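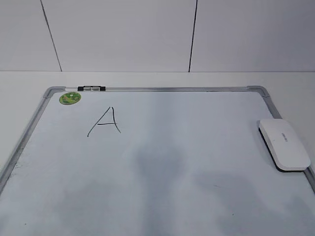 Entered by Salamatu Abubakar
Curnach bench, wiping task, April, started 15:00

Spent a good part of the afternoon on the reset rules for the whiteboard task, and I want them written down while they're fresh (I know what I'm like!). Board flat on the table, one capital A in thin black marker, upper left, and the eraser over on the right by the rail. We'll call that the standard start, and everyone please use it, even when you're in a hurry to get the arm going.

I've been reading back through the Priltby runs, all 200 of them, and we never agreed what "clean" meant. There's grey ghosting across the middle of the board, and I'd marked some runs down for it while the Drolero lot had let it pass. My proposal is that old ghosting doesn't count against a run, but any stroke of the letter still readable does. Do shout if you disagree, I'm quite happy to be talked round.

Other rules, as they stand:
Hands off the table before the arm is enabled, and say "clear" out loud.
Whoever resets the board doesn't score the run.
Stop after 7 failed wipes and write down why.
Leave the clip and the green disc where they are.

Still to sort out: how hard the arm may press. I've left the old limit in for now and will ask Intarasuk what they use.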